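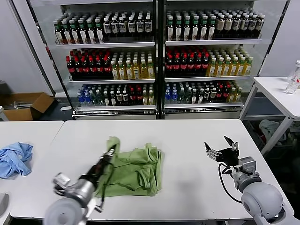 Figure 3. Light green cloth in the bunched state, with one raised corner. A second piece, light blue, lies on the neighboring table.

Textiles & Everyday Life
7 min read

4.2 What a heap can tell us

Most guides to folding laundry start with a shirt that is already flat. We think they skip the best part. A shirt in a heap holds a surprising amount of information, and much of this section is about learning to read it before anything gets smoothed out.

Our sorting scheme, which we call the Rulden scale, has 9 grades. Grade 1 is a garment laid fully open and grade 9 is a tight ball with no edge in view. The cloth in Figure 3 sits near the upper middle. It has kept a roughly square outline, but the surface is all folds and wrinkles, and one corner stands up on its own near the upper left. We love these corners. They give the folder an obvious place to begin, and in our coding sheets they are marked "free points."

The full set holds 344 garments, and between them they gave us 2,135 coded states. Every state was graded by 2 readers working apart. They agreed most easily at the two ends of the scale and least easily between grades 4 and 6, where a piece may be flat on one side and still bunched on the other.
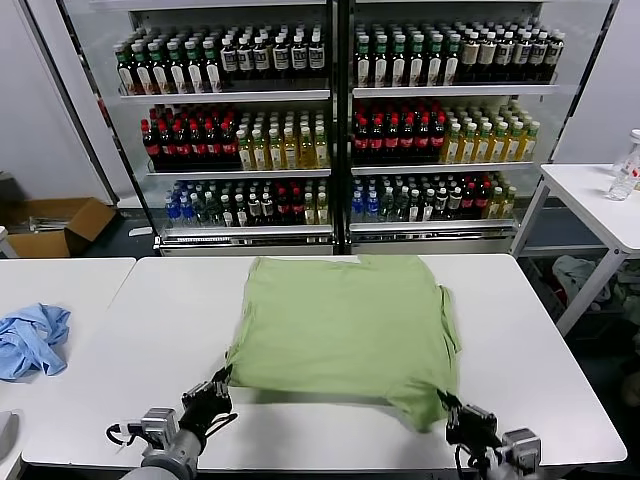

Corinne Batty

Those middle grades turned out to be the most fun to study. Take a light green T-shirt that is flattened and partly folded into a rough square. The outline looks nearly finished. Then the eye lands on the short sleeve along the right side, making a small flap over the body, and on the soft creases gathered near the hem where the fabric is being lifted. Should it be graded on its outline or on its surface? The first draft of the scale used the outline alone, and a good many half-done shirts were graded as if they were ready for the drawer.

We now grade the two separately and keep the higher number. A square outline with a rippled hem therefore stays in the middle grades until the hem lies flat. Loose sleeves are noted as well — they have their own column — but they do not change the grade, as plenty of good folding methods leave a sleeve for late in the sequence.

4.3 Corners and mounds

A raised corner and a mound are easy to mix up. In our scheme, a corner has two edges that can be followed by eye, while a mound is simply fabric pushed together from the sides. From farther off, both look like a peak. Close views help a great deal, and we used them wherever we had them.
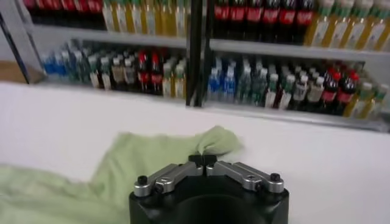
Figure 4. Close view of the light green cloth, with a gathered, bunched corner rising above loose folds.

Some peaks are a bit of both, with a real corner sitting inside a gather. We added the code "gathered corner" for these in November, when roughly a fifth of the peaks already coded had been left with a question mark beside them. It was a small change, and it made the whole sheet much nicer to work with! Pale, plain fabric remains the hardest to code, because a shallow fold on it casts so little shadow. White tabletops are kind to green and blue cloth and much less kind to cream.
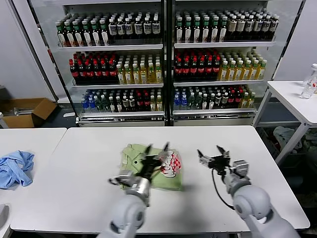 Prints deserve a section of their own, and we hope to write it. A chest graphic works like a built-in ruler. Once any part of it is visible, the reader knows which side of the garment is up and how far the body has been turned, even when the outline gives nothing away. Checks are especially good at this, as a bent row of squares shows a crease that plain cloth would hide. For the present scale we recorded only whether a print was visible, partly visible or absent, and left its angle for later work. Collars were recorded in the same three steps, with a fourth mark for cases where a reader suspected a collar but could not be sure.

The grading sheets, including the crossed-out early versions, are kept with the Rulden materials and were last revised in May 2025.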